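Gondasside Home Notes
Kitchen and workshop

Cleaning tips I no longer believe, and a few I do

Every January the same list of household tricks comes around again, usually with a jar of bicarb on the front. I've kept house long enough to have tried most of them, and I have the stained grout to show for it. Last summer I went back through the clippings folder, 206 of them, and tested whatever I could be bothered testing in my own kitchen, laundry and shed.

Bicarb and vinegar. It fizzes, and people like fizz. Mix an acid with a base and you're left with slightly salty water and some bubbles. Used separately they're both fine. Bicarb is a mild scourer for the sink, and vinegar takes the scale off a kettle if you leave it for an hour and then boil the thing twice with plain water. Poured down a slow drain together, they did nothing for mine. A plunger did, and so did pulling the trap apart over a bucket.

Toothpaste on silver. Please don't. It's an abrasive and it leaves fine scratches you'll only notice in good light, by which time it's your grandmother's cake fork.

Newspaper on windows. Possibly worked once, with older inks. Mine left grey smears on the white frames and grey fingers on me. An old cotton pillowcase cut into squares is better and goes through the wash.

Methylated spirits. I expected to cross this one off too, but it stays. It lifts label glue and texta, and the greasy film on top of the rangehood softens if you're patient. Open a window and keep it away from the pilot light. Test a hidden corner first on anything painted or lacquered. It'll strip shellac, as a small table from Bogale found out.

Isopropyl alcohol is the other bottle worth owning, and the one to use on electrical bits. The usual tip for old thermal paste is a paper towel and "a bit of elbow grease", and that mostly pushes the stuff around.

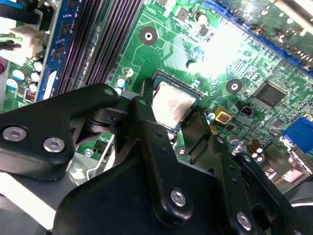
Reading time: 3 minutes

Smeared paste on the metal lid of a processor wants a lint-free cloth, a little high-strength isopropyl on the cloth, and several light wipes with a clean patch each time. Power off at the wall, battery out if it's a laptop. Don't pour anything on the board. I've read that coffee filters do as well as a proper cloth, and for once the thrifty version held up, though the cheap ones tore.

Rice for a wet phone. No. Rice sitting next to a phone doesn't pull water out of it any faster than a bench does, and you get starch in the charging port. Turn it off, shake out what you can and leave it in front of a fan. Then take it to a repairer if it matters to you.

Lemon in the microwave. A bowl of water and half a lemon, 2 minutes on high, door shut for another 3. It's the steam doing the work. I tried it with no lemon and the splatters wiped off just as well, but it didn't smell as nice.

WD-type sprays on hinges. They quiet a squeak for a week or two and then it's back, with dust stuck to it. Tap the pin out, wipe it down and put a smear of proper grease on. My laundry door was done that way and hasn't made a sound in 7 months.

Miracle cloths. I bought the Gronutik one and the Jurnov one, both promising streak-free everything. In my kitchen neither beat a plain microfibre cloth from the supermarket, washed without fabric softener. Softener coats the fibres, so if yours have stopped picking anything up, try a hot wash without it before you bin them.

Salt to set the colour in new jeans. Still bled on the towels. Wash them alone, inside out, in cold.

Next in Kitchen and workshop: do you need to season a wooden chopping board, and with what?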